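How I Record Demonstrations for a Pick-and-Place Policy in My Own Kitchen

I get asked a lot how I gather the training examples for my little tidy-up policy, and I usually answer with something unhelpful like "I just move the arm and press record." So I finally sat down on a Sunday and wrote out the whole routine. It's aimed at people who already have an arm running and can teleoperate it, but haven't built a dataset that trains into anything useful yet. (If your arm isn't talking to your computer, go fix that first, then come back!)

What you need

An arm with a two-finger gripper, one camera that stays put, some way to drive the arm by hand, and a recorder that writes camera images and joint positions with the same clock. I use Vasero for the recording and a small script called Ledellow for sorting through the episodes afterward. Any pair of tools will do the job as long as you can play an episode back and see the commands next to the video.

Step 1: Write the task as one sentence

Mine is "pick up the packet and put it in the container." I type that sentence into the recorder before I do anything else, and it gets saved with every episode. My first dataset had episodes where I picked the thing up and put it in a box, episodes where I pushed it in, and a couple where I dropped it from way up high for fun. The policy learned a sort of sad average of all of them and hovered.

Decide where an episode starts and where it stops, too. I start with the arm parked at home and stop once the fingers are open and the gripper has backed off a hand's width. Leave that last bit in. I trimmed it off once and got a policy that would let go and then just sit there with its fingers in the box.

Step 2: Lock the camera

Tighten everything, then put tape on the floor by each tripod foot. Save one still before you start and compare it with the live view every time you come back from a break. Reto Kuster, who I trade datasets with, overlays the two at half transparency and nudges the camera until the edges line up. I used to think that was fussy, and then I bumped my tripod partway through a batch and lost the afternoon.

Step 3: Do throwaway runs

Record five or six practice runs and delete them. Your hands need a while to settle, and those early runs are full of stops, wiggles and second guesses. You want smooth motion at a steady speed. Slow is fine! Slow with long pauses is the thing to avoid, because the model sees a pause as a place where doing nothing is correct.

Step 4: Record in blocks of 60

I do 60 episodes, then quit for a while. Within a block I change one thing on purpose: where the object starts, or which way it's turned, or where the container is. I keep a text file open and write down what I changed as I go (my memory is terrible). Morning light and evening light both go in, spread over different blocks.

Keep the misses in a separate folder. A run where the grasp slips and you calmly recover is worth having, and I do train on a few of those. A run where you slip and then flail around goes in the trash.

Step 5: Pick objects that are a bit annoying

Foam cubes are lovely to grab and they taught my policy very little about kitchens. Soft, shiny, wrinkly stuff is where the work is. With the crumpled silver packet I bring the fingers almost straight down, pinch, lift, and let it hang over the container for a beat before I open.
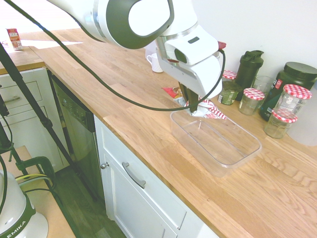

Backgrounds deserve as much planning as the objects do, and I was lazy about mine for a long time. I recorded everything on a bare surface, got a beautiful success rate, and then watched it fall apart the minute somebody left a mug out. These days I leave the ordinary kitchen stuff where it is, so the jars with the gingham lids stay lined up by the wall along with the shaker bottle and the big black tub. The clear plastic container is another good one to practice with, because the wood grain shows right through its sides and the model has to find the walls from pretty faint edges. Shuffle the clutter between blocks, but leave it alone during one.

Step 6: Review before you train

Play back every episode at double speed. I throw out anything where the fingers leave the view, the arm stalls, or the label sentence doesn't match what I did. Leanne Fothergill taught me to look at the gripper signal as a plot too, and you want one clean close and one clean open. Extra bumps usually mean a fumble you didn't notice.

Start training at 50 good episodes, just to check that the pipeline runs end to end. My current set has 3,699, but the policy was already decent at 2,000, so please don't wait for a giant number before you try it on the arm. Watch where it fails, go record a block of exactly that, and train again.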